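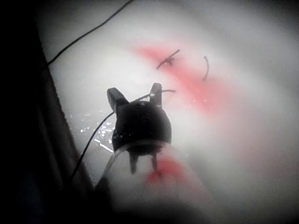
August, 7:40 am. Prep bench, second run on the plant tissue set.

Started with the leftover lysis buffer from the fridge, then changed my mind and made fresh. Old bottle had no date on it. Dumped. Whoever makes up buffer please write the month on the cap, not just the side, the side label comes off in the ice bucket.

Samples: root and leaf, Potura plot, frozen. Root is the problem again. Leaf goes to soup in one pass, root leaves strings.

Settings, leaf: one cycle, medium speed, small beads. Fine.
Settings, root: same to begin with, strings. Second cycle after a rest on ice, still strings but shorter. Swapped to the mixed beads (big ones from the Bekudia jar, small ones from ours) and that did most of it. Should have gone there first.

50 mg per tube, 1,000 microliters buffer. Tried one tube at half the buffer to see if it grinds better when thick. Leaked at the cap, lost it. Don't do that.

Noise: rattle from the left side of the tube holder at high speed. Took the holder off, wiped the seat, put it back, rattle gone at medium, still there at high. Staying at medium for now. Could be the clamp ring, it has some play in it that I don't remember from the spring.

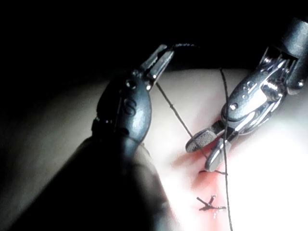 Tubes warm to the touch after the second cycle, which I don't like for the RNA half. Put the rack in the ice for 5 minutes between cycles after that. Slower but ok. If we do the whole plot this way it eats a morning.

Spin: clear layer on top for leaf, cloudy for root even with the mixed beads. Pulled the top off with the narrow tips and spun again. Better. Kept the pellets in case, bottom shelf, bag marked ROOT 2.

Yield not read yet, plate reader booked until after lunch.

Caps. The new batch from Plunduteck don't seal like the old ones. Same part number on the bag, different feel, you get a click but then they back off a bit. 19 left of the old kind in the drawer, saving those for the root. Need to ask Lindsay for a small bag of theirs to compare before we order more.

1:15 pm. Reader free early. Leaf good, all tubes close togther. Root low and all over the place, one tube next to nothing (the one with the big clump, I'd guess). Rerun that one from the spare powder.

To do:
order mixed beads
look at clamp ring, maybe call service
try root cut smaller before freezing
defrost the -20, door is not closing rihgt again

Half-used beads are in the beaker by the sink, not washed yet, leave them.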